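## 4. Setting up the blocking sled on game day

Right, this is the bit of the guide I get asked about most, so I've rewritten it for the 2812 frame. If you've still got the older 791, steps 1 to 4 are the same for you, and I'll shout when they part ways. I'm assuming you've bolted everything together (section 3) and that your linemen are somewhere nearby eating crisps.
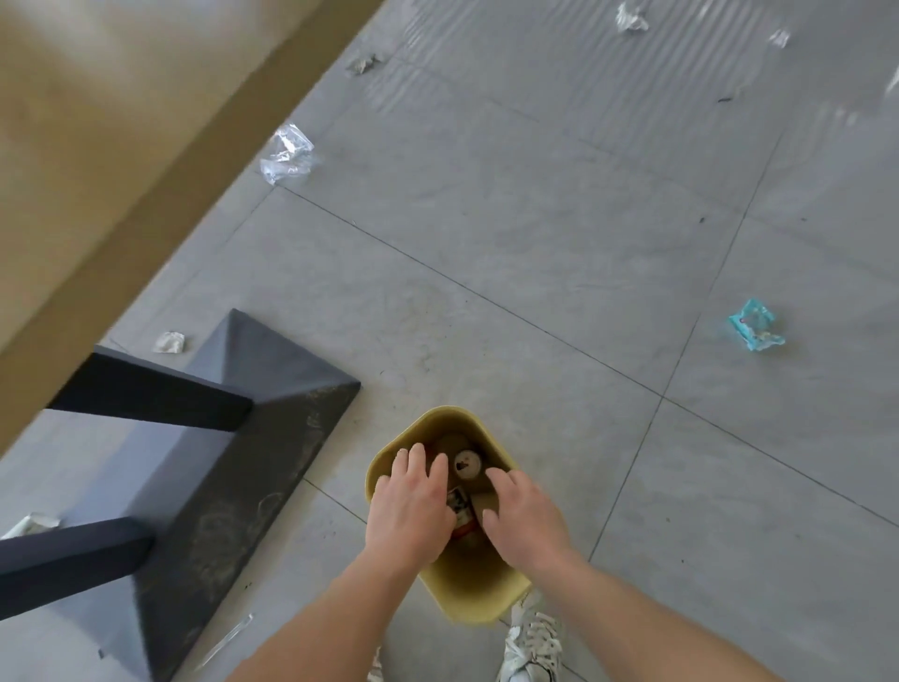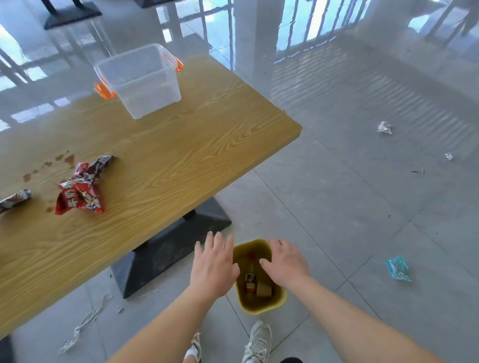

Gerardo Gatchalian wrote in after the last version to say that I'd put the ballast before the pads, and that anyone following it would be wrestling the pads on with the sled already too heavy to tip back. He's quite right, and he added that at Tranville they fit the pads indoors the night before and carry them out under a tarpaulin if it looks like rain. I've swapped the order, so thank you, Gerardo!

1. Choose your patch of grass. You want it flat, with at least ten yards of clear run in the direction you'll be driving and nothing hard at the far end. I like the corner behind the end zone (ours drains well, even in January).

2. Tip the sled onto its back so the skids face you. Run a hand along each one, gloves on, and feel for burrs. A rough skid tears up turf and the groundsman will have words.

3. Slide the pads onto the uprights, widest end at the top. Push until the spring pin clicks. If you don't hear the click, take the pad off and start again, as a pad that's only nearly on will come off in somebody's face.

4. Do up both straps behind each pad. The lower one first, snug, then the upper one. Tuck the loose ends in or they'll whip about.

5. Lower the sled back onto its skids. This takes two people on the 2812. On the 791 one strong person can manage, though I still wouldn't.

> **Caution:** keep your fingers away from the hinge plate while the frame is coming down. Hold the grab rail and nothing else.

6. Now the ballast. The Galang bags drop straight into the rear tray, one each side, and they must match. For under-16s I use the pair of light bags and leave it there. For adults, add the second pair on top and fasten the net.

7. Set the pad height with the big side lever. The middle of the pad should meet your shortest lineman's breastplate when he's in his stance. If it's too high, he'll pop straight up out of his stance to reach it, and you'll be coaching a bad habit all afternoon!

8. Give it a shove yourself before you let anyone loose on it. It should move off in a straight line. If it veers, your bags aren't level or one skid is sitting in a rut.

**Note on springs.** The 2812 comes with the Woltura spring set fitted, which is fairly soft. That's lovely for teaching hand placement, a bit feeble for your big tackles. You can swap to the stiffer set, part 1026, but do it in the workshop with the frame clamped, never on the sideline. Section 7 has the how-to.

**Note on riders.** I know, I know, everyone's coach used to stand on the back and yell. Please don't on this one. The rear tray isn't built for a person and the warranty says so in capital letters.

### If the sled won't slide

Long grass is the usual culprit, so try a mown bit first. After that, check the skid caps. They come off with a quarter turn, and mud packs in behind them. Brush it out, dry the cap, and twist it back until the arrow lines up with the notch. A wipe of the Brirnotetti wax on the underside helps on artificial turf, but keep it off real grass, where it just picks up grit.

### Packing up

Take the bags out before you do anything else. Then loosen the straps, press the spring pins and lift the pads away, and stand them upright to air. I leave mine by the changing room door overnight and put them in the bag in the morning. The frame folds once you've pulled the red pin; push that pin back through its hole afterwards so it stays folded in the van.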